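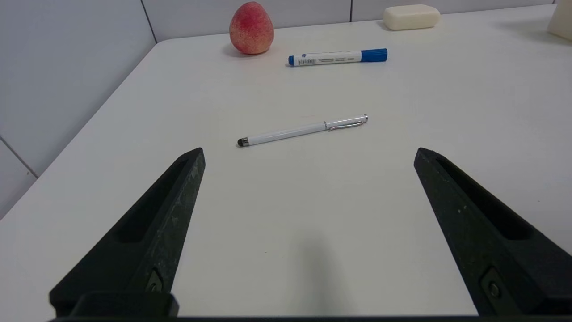

Wrist view, stylus between the fingers

Napaporn Khunthong wrote:
> Do you still drive the arm by remote for all of your demos? I've only
> tried pushing ours along by hand and I get 3 good ones out of a session.

Hi Napaporn,
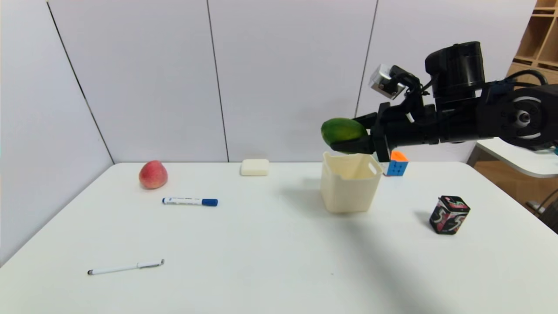 Remote for everything now, and I'm up to 111 demos! I go slow on the last bit of any drop, when the mango is over the basket and just above the rim, so the policy gets plenty of steps there (I used to rush it, and Bolger copied me faithfully). Hand guiding is fine for short reaches, but my arm kept getting into the wrist view. Want my settings?

Elsie Whitcombe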